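Outdoor Path Driving: Frequently Asked Questions

Worum Field Guide, page maintained by Simin Tehrani
Last changed Wed 10 April

These questions come from the teams which use the Plereo ground robot on public and semi-public paths. The answers are the rules of our group. If the owner of the land has a stricter rule, please follow the stricter rule.

Who may operate the robot outdoors?

Any person who has passed the indoor course and has made two accompanied drives outdoors. The accompanied drives must be on different paths. A drive on the same path in the morning and in the afternoon counts as one.

Do I need a second person?

Yes, for every drive on a path which is open to the public. One person is the operator and holds the remote stop. The other is the walker and stays near the robot. The walker does not look at the tablet. We have had many requests to relax this for quiet hours, and the reply is still no.

Where does the walker stand?

On the side where people are more likely to come from, a little behind the robot. On a path with a road next to it, the walker is always on the road side, also if this means walking on the grass.

Which part of the path should the robot use?

Keep to the right half when the path is wide enough, and leave a good margin to the edge. The margin must be larger where the edge is gravel. Loose stones can go under the wheels, and they can also be thrown to the side. If there is a curb, the margin is one half of the robot width or more.

What is the speed limit?

Walking speed of the walker. If the walker has to hurry, the robot is too fast. In the Plereo settings please choose the profile "Shared path" and do not edit the numbers in it. The profile "Yard" is only for closed areas.

Must the robot stop for every small thing on the ground?

No. The operator decides. A leaf or a dry twig can be driven over. For anything which you cannot identify from the robot's view, slow down and let the walker look. Stains and dark marks are treated in the same way, because in a soft picture it is difficult to tell a shallow stain from a hole. Write in the drive sheet what you met only if you stopped or went around it. 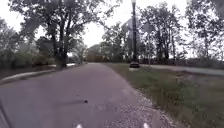

The second thing we ask is that you do not steer around objects at the last moment. People behind and beside the robot cannot guess your intention. Begin the turn early and make it wide, or stop fully and wait. A late turn toward a road is reported as an incident, also when nothing happened.

What do I do when a person comes toward the robot?

Slow down first, then move to the side, then stop if the person seems unsure. The person always has priority. The same is valid for bicycles, but there you stop immediately and let them pass. Dogs on a leash: stop, and the walker speaks with the owner.

May I drive under trees?

Yes. Please remember that position by satellite can become weak under a dense canopy. When the position quality falls under 85 percent, change to manual drive. Do not wait for the alarm. Lamp posts and large trunks are good reference points for the map, bushes are not, since they change too much between spring and November.

Is gray weather a problem?

An overcast sky is permitted. A very bright sky can make the ground look darker than it is, so check the exposure before the start. Rain is not permitted for the Plereo. For the Sindorar model, light rain is permitted if the rear cover is closed with both clips.

The robot's own front parts are in the camera view. Is the camera mounted wrong?

No, this is the correct mounting. Small parts of the body must remain visible at the bottom, so that the reviewer can check that the camera has not turned. Do not crop them. If they are in a different place than at the last drive, repeat the calibration.

How long may one drive be?

The limit is 3,000 meters, or 300 meters for an accompanied drive. After the limit, the two persons change roles or take a break. The longest route on our list is 3,699 meters, and it must be done in two parts.

Do I have to inform the public?

Yes. The yellow sign stands at both ends of the route during the drive. The walker carries the information cards and gives one to any person who asks. Please do not discuss in detail what the cameras can do. The card has the contact address for that.

What happens with faces in the recordings?

They are blurred by the Nazari tool before the recordings go to the common storage. Raw recordings stay on the robot until the blurring is confirmed, and then they are deleted by the operator of that drive, not by the next one.

What must be in the drive sheet?

Route name, names of operator and walker, profile, weather, all full stops, and all incidents. Short sentences are enough. An empty incident field is not accepted, please write "none".

I found a mistake in these rules. Whom do I tell?

Write to Simin Tehrani with the title of the question. Until you have an answer, the written rule is valid.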